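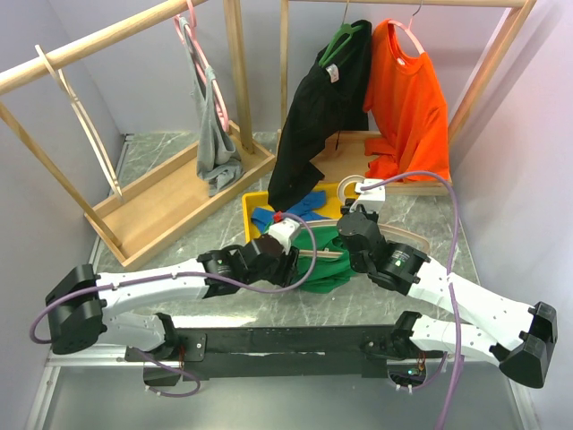 The Year I Quit Buying Clothes

By Ho-yin Tai
Tuesday, July 13, 2021

Started in May of last year. No big plan. The closet rod came down one night, brackets and all, and I slept with a heap of shirts on the floor next to the bed. In the morning I didn't want to pick any of it up.

So, a rule. No new clothes for a year. Socks and underwear allowed. Shoes only if the old pair let water in, and one pair did, in the fall.

First month was easy. Second month, terrible. I'd walk past Plullier on the way to the train and go in just to touch things. Sale rack by the door, always. I still had their emails coming, 3 a week, and it took me until August to unsubscribe. Felt like quitting a gym.

What I wore: the same gray pants, mostly. Two sweaters my brother was getting rid of. A Braro raincoat from college with a zipper that sticks at the chest, so you put it on over your head like a kid. People at work did not notice. I kept waiting for someone to notice.

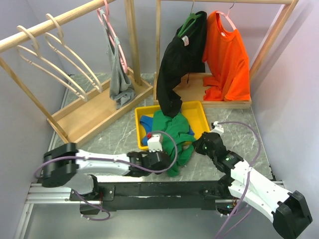

Money was the part I expected to enjoy. I'd gone back through my card statements and found I spent $1,076 on clothes the year before, which is not a crazy number, but I couldn't have named half of what it bought. Two linen shirts, I think. Somthing for a wedding. The rest is gone from memory. I put the savings toward the dentist. Not glamorous.

Then the mending. I can't sew. Siriwan, the alterations place under the overpass, took in 19 pieces from me over the winter - hems, elbows, a torn pocket, buttons, buttons again. They charge by the piece and write the ticket in pencil. Worth going early on Saturdays, the line gets long by ten. I learned to wash wool in the sink there, just from standing around listening.
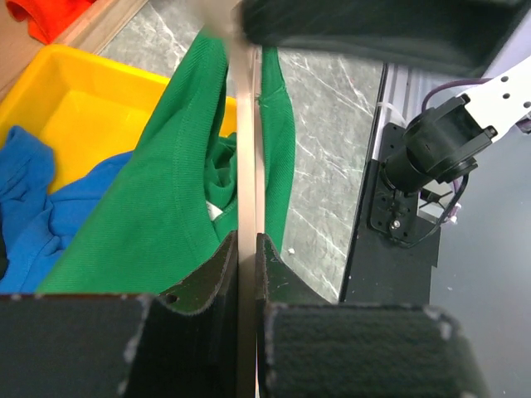 Should a wool sweater go on a hanger after washing?
Lay it flat on a towel and leave it overnight. Wet wool is heavy, and the shoulders will stretch into points. Once it's dry, fold it over the bar or put it in a drawer.

I ruined one before I knew that. It fits my neighbor now, who is a good deal taller.

Got rid of a lot too. Trevari runs a swap in the old bank building, and you trade by weight, so a winter coat gets you a whole armful of T-shirts. I came home with nothing the first time and was very proud. Came home with a vest the second time. The rule says buying, and no cash changed hands, so I'm am counting the vest as legal.

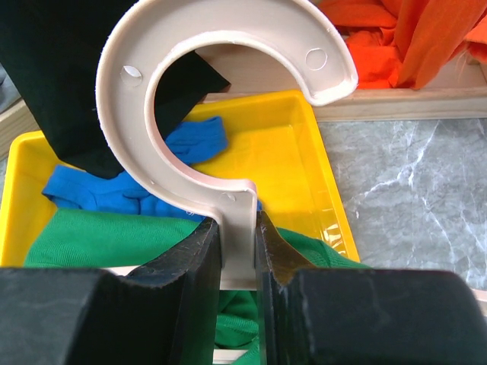

What I kept

Fewer than I thought. One rod's worth, back up on better brackets, with space to slide things along. The good shirts. The raincoat, still not fixed. A blue suit that fits if I don't sit down for long.

The year ran out this spring, and I went into Plullier that same weekend and bought a belt. Wore it home. Haven't been back yet, though the sale signs are up again and I did slow down.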